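Cleaning a White Desk and the Power Strip That Lives on It

White tabletops look good for the first week. After that they show every pencil smear, sleeve mark and coffee ring. The same goes for white plastic power strips, which pick up gray fingerprints near the buttons long before the rest of the strip looks dirty. Both can be cleaned in one go in less time than it takes to boil pasta, and neither needs a special product.

What you need

Two soft cloths, preferably microfiber
Dish soap and warm water
Baking soda
A soft, dry paintbrush or an old makeup brush
Cotton swabs
Rubbing alcohol (optional)

Start with the table

Clear off whatever you can and roll the chair back. Wipe the surface with a dry cloth first to pick up grit. If you go straight in with a wet cloth you push the grit around, and a matte finish will take fine scratches from it.

Mix a few drops of dish soap into a bowl of warm water. Wring the cloth out well and wipe in long, overlapping passes from the back edge toward you. Go over the table again with plain water, then dry it. Soap left to dry on a matte white top leaves a film, and the film collects the next round of dirt.

Look across the surface from a low angle with a lamp or a window on the far side. Faint marks that vanish from straight above will show up this way.

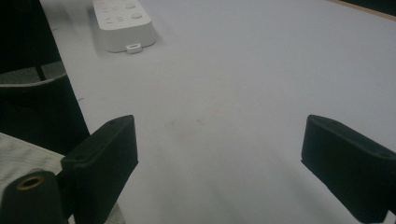 A gray smudge near the middle of a white tabletop, with the power strip behind it.

Marks like this one come in two kinds. Grease and hand marks come off with the soapy cloth and a little patience. Scuffs from rubber feet, bags and laptop corners sit on top of the finish and need something slightly rougher. Make a thin paste of baking soda and water, put a dab on a damp cloth and rub in small circles with light pressure. Stop and check often. Rinse twice, because the powder leaves a haze of its own.

Pencil comes off with a clean white eraser. Ink is harder. Try rubbing alcohol on a cotton swab, but test it first on the underside of the table or close to a back corner. Painted and lacquered tops can go dull. The top I bought from Clekau in April was fine with alcohol, and an older one from Atness was not, so do test.

Skip melamine sponges on anything shiny. They are very fine sandpaper.

If the table has a wood or wood-look trim, keep the wet cloth off the joint and dry along it last. Water that sits in the seam can lift the edge.

Then the power strip

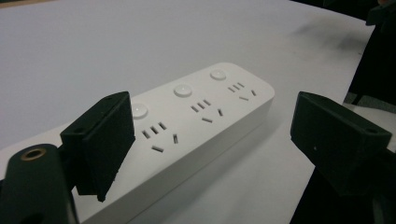

Unplug the strip from the wall before you touch it. Switching it off is not enough. Take every plug out, and set the chargers aside in the order they came out if you want to put them back the same way. Dust settles in the openings and in the thin line around each button, and where every outlet has its own small round button next to it, that makes a lot of little rims to go over. Brush the slots with the dry brush, holding the strip on its side so the dust falls out and away from the contacts. Never push a swab, a pin or a damp cloth into a slot.

For the outside, use a cloth that is barely damp. Squeeze it out, then squeeze it again in a dry towel. Wipe the long sides first and the top last. Run a dry swab around the buttons. Do not spray anything on the strip, including glass cleaner and the foam sold for keyboards.

Leave it unplugged for 8 hours if any moisture got near the openings. Overnight is easiest.

Check it while you have it in your hands. Brown marks around an outlet, a button that sticks, a plug that sits loose or a cord that has gone stiff all mean the strip should be replaced. Old white plastic that has turned evenly yellow is usually just aged, and no amount of scrubbing will bring it back.

How often

Dust the strip once a month. Wipe the table weekly, and do the low-angle check whenever you have the lamp out anyway.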